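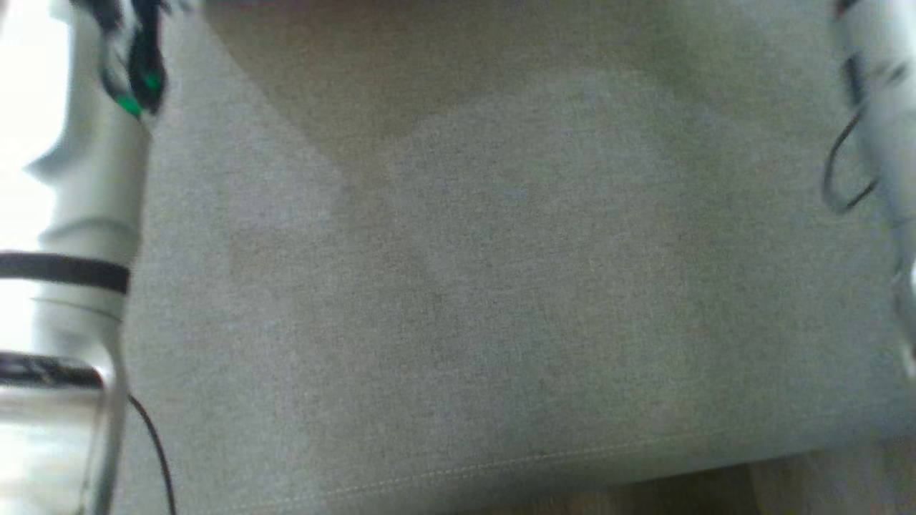
Norodano Housing will begin its programme for the repair and re-covering of shared furniture this spring, starting with the lounges at Heradance House and the two reading rooms at Skirumia Court. The programme was approved in September and replaces the older practice of sending worn pieces for disposal and buying new ones at the end of each budget year. Residents have asked, reasonably, why some of the seating looks tired long before the frames beneath it are worn out. Light is a large part of the answer. Where sun falls on one part of a pale grey weave and shadow lies over another, as in the photograph, the two areas receive very different amounts of light, and if the pattern is repeated day after day the cloth may change colour unevenly. Seams are the other weak point. A row of stitching at the place where fabric folds over an edge takes a good deal of strain, and it is often the first thing our staff are asked to inspect.

## What the programme covers

The work applies to upholstered furniture owned by Norodano and kept in shared rooms: settees, armchairs, dining chairs with padded seats, window seats and footstools. Furniture in residents' own homes is not included, whether it was bought privately or left by a previous tenant. Residents who hold a furnished tenancy should look at the inventory attached to their agreement. Items listed there belong to the association and will be dealt with under the separate arrangements set out further on.

Each piece will be inspected and placed in one of the following groups.

- **Clean and return.** The cover and filling are sound. The piece will be cleaned in the building and put back the same day where drying time allows.
- **Mend.** A seam has opened, a button has come away, or a zip has failed. The piece will be mended on site if possible.
- **Re-cover.** The cloth is worn, torn or badly faded, but the frame is good. The piece will go to the workshop.
- **Withdraw.** The frame is unsafe, or the piece has lost its fire label and cannot be brought up to the required standard.

The last group is expected to be small. A withdrawn chair will not be offered for sale or given away, even where it appears serviceable. We know that this has caused disappointment in the past, particularly at Skirumia Court when the old library chairs were removed, but the association cannot pass on upholstered furniture without proof that it meets the fire safety rules.

## Timetable

Inspections at Heradance House begin on February 11, 2025 and will be carried out floor by floor, starting with the ground floor lounge. Skirumia Court will follow once the Heradance inspections are complete. A notice will be placed in the lift lobby of each building before work starts on that floor.

The workshop contract has been awarded to Pavlović Upholstery, which has carried out work for the association before, chiefly on the hall benches. Its staff will carry identification and will sign in at the front office. They will need to enter shared rooms only. Nobody working on this programme has any reason to ask for entry to a private flat, and residents should telephone the office if such a request is made.

Pieces sent for re-covering will be away for up to 34 days. Collections will be staggered so that no lounge is without seating, although some rooms will have fewer armchairs than usual for a time. Stacking chairs will be brought up from the store where they are needed. Residents who rely on a particular chair for its height or its arms are asked to tell the office before the inspection of their floor. That piece can then be collected last, or a chair of the same height can be put in its place.

## Choice of fabric

A good deal of thought has gone into the cloth. The covers now in use were bought in several batches over a long period, and some of them can no longer be matched. In future the association will use a small range of plain and lightly flecked weaves, all of which can be reordered from the supplier.

Selvaraj Herath, who manages furnishings for Norodano, was asked whether darker colours had been considered for rooms that face south. He replied that they had been tried at Heradance House some years ago. "The dark blue looked very well for the first summer," he said. "By the second, the backs of the chairs nearest the window were a different blue from the fronts, and we had complaints about it from people who had chosen the colour." A mixed weave, in which threads of more than one shade are used together, tends to show both fading and small marks less plainly than a flat colour. It also makes a mend easier to hide.

Samples will be on view in the ground floor corridor at Heradance House and beside the post room at Skirumia Court. They may be handled, and we would encourage residents to do so. Several people told us that the cloth on the hall benches was rough against bare arms, and the remark was taken seriously when the present range was put together. Comment cards are available beside the samples, in large print as well as the ordinary size.

## Sunlight and the placing of furniture

Curtains, blinds and the position of furniture make a considerable difference to the life of a cover. The following measures are being introduced in shared rooms.

Blinds on south-facing windows will be lowered halfway at midday between spring and early autumn. Staff will do this as part of the usual round. Residents remain free to raise them when using the room – the lounges are there to be enjoyed, and sitting in the sun is one of the better reasons to visit them.

Loose seat cushions that are the same on both sides will be turned at each monthly clean. Cushions of the same size will also change places along the settee, so that the seat nearest the window is not always the same one. We would ask residents not to pin or tape covers to the furniture. Pins leave holes in the weave, and tape draws out the threads when it is removed.

Settees will be moved back from radiators where the size of the room permits. In the garden lounge at Heradance House this will mean a new arrangement, with the long settee against the inner wall and the card tables nearer the doors. The arrangement will be tried first and may be changed if it proves awkward for those who use walking frames or wheelchairs.

## Spills and small repairs

Spills should be reported on the day they happen, if at all possible. There is no charge for reporting a spill in a shared room and no record is kept of who reported it. A clean white cloth may be used to blot up liquid, working from the outside of the mark towards the middle. Please do not rub the fabric or use household sprays. Some of these contain bleach, and the pale patch they leave is often harder to deal with than the tea or coffee that came first.

Loose threads should be left alone. Pulling a thread at a seam can open a length of stitching that would otherwise have held for years, and cutting it short makes it difficult to fasten off. The same applies to small snags in the body of the cloth, which can usually be drawn through to the back with a needle. A repair slip may be filled in at either front office, giving the room and the piece concerned.

## Furnished tenancies

Tenants with association furniture in their homes may ask for an inspection by appointment. Requests will be taken from the date on which work in the shared rooms of their building is finished. A sum of £600 has been set aside for urgent mending before that time, to be used where a piece is uncomfortable or unsafe. Ordinary fading will not be treated as urgent. It will not be treated as damage either, and no tenant will be asked to pay for it when a tenancy comes to an end.

Tenants who have covered a chair or settee themselves should mention this when they make the appointment. Loose throws cause no difficulty. Fixed covers may need to be lifted so that the fire label can be read, and the upholsterer will do this with the tenant present.

## Further information

The full inspection schedule is held at the front office of each building and can be read there during opening hours. Copies can be posted under the door on request. Questions about the programme should be addressed to Selvaraj Herath at the Norodano office, in writing or by telephone. Comment cards on the fabric samples should be placed in the box beside the display, which will be emptied before the first order of cloth is made.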